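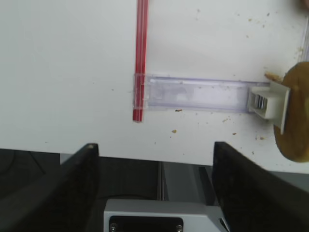 Kitchen tips from a line that shares its counter with a gripper

I've been assembling sandwiches for a living for eight years, the last stretch of it at Hikton, where the lunch orders go out in boxes to offices and a couple of schools. In January we started sharing the assembly table with an automated arm. Readers keep asking me what changed for the people on the line, and whether any of it is useful in an ordinary kitchen. Quite a lot of it is! So I've put my notes together, work ones first, and you can skip down if you only came for the lettuce.

Crumbs are now everybody's job

Before the arm I brushed the table down when it bothered me. Now I do it between runs, because a gripper that closes on a crumb doesn't know it's a crumb, and then the bun sits crooked. White tables help a lot, you see every speck. What works for me is a dry pastry brush first and a barely damp cloth second. Do it the other way round and you make paste, which then has to be scraped out of every corner. Same goes for your cutting board at home, by the way. Dry, then damp.

Anything with a channel or a clip gets an old soft toothbrush. I keep mine in a mug with the handle painted blue so it never wanders off to the sink with the others.

Give every ingredient its own address

I used to be a grab-from-the-pile person. I had my buns behind me, my tomatoes wherever there was a gap, and I was fast (ask anyone). The arm cannot work like that, so the table got divided up, and for the first two weeks I hated it. I reached for things that weren't there. My shoulder hurt from being polite.

Then we did the Plastdale order, 600 lunches, and I noticed I hadn't turned around once all morning. Everything was in front of me. I've since done the same thing on my counter at home with a few clear drawer dividers, and packing the kids' lunches is a much calmer business. Clear ones are best – you can see over and through them, and you can see when they need a wash.

A few things I'd pass on:

Keep plain buns and seeded buns well apart. Sesame seeds travel.

Stand halves up instead of laying them flat if you're short on room. They take less space and they're easier to pick up, whether you have fingers or a gripper.

Put the wet things where a drip lands on the table and not on bread. Tomato is the worst offender.

Slice your meat and keep the slices together in a stack. Loose slices dry out at the edges while you're doing something else.

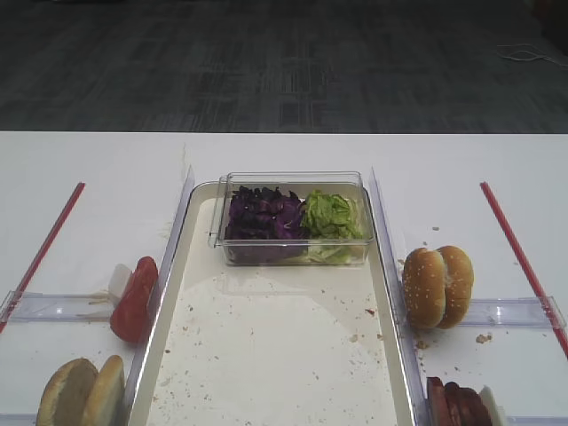
Cabbage and lettuce in one box

Purple cabbage and green lettuce can share a container for a short shift if both are properly dry. I spin the lettuce twice, with a rest in between, and I shred the cabbage last. If either one is wet the purple creeps over and you get gray-looking lettuce that no one wants in a bun. For anything longer than a lunch rush, or overnight, use two boxes and a folded paper towel in each.

Shred the cabbage fine. Thick pieces spring back out of the sandwich, and they're hard on a gripper too, which either grabs too many or none.

What it's been like for us

We were nervous, I won't pretend otherwise. The Covska site got theirs before we did, and the stories that came down the road were all about hours. At our place the hours stayed put, but the jobs moved around. There's less reaching and more checking. I spend more of the day prepping and looking over finished boxes, and less of it doing the same wrist movement, and my wrist is glad of it. Some of my coworkers miss the rhythm of the old way and I get that. You can't chat across the table in quite the same way when you're keeping an eye on where things sit.

If your workplace is about to go through this, ask early who gets to decide the layout. We asked late. The first plan had the trays at a height that suited the machine and gave the shorter people sore necks. We raised the floor mats and that sorted it, but it cost us a month.

And ask for a wipe-down break to be written into the shift. Ours is at 11:15 and I guard it.

Next time: getting tomato stains out of a Fan apron, the heavy cotton kind, without boiling it to death.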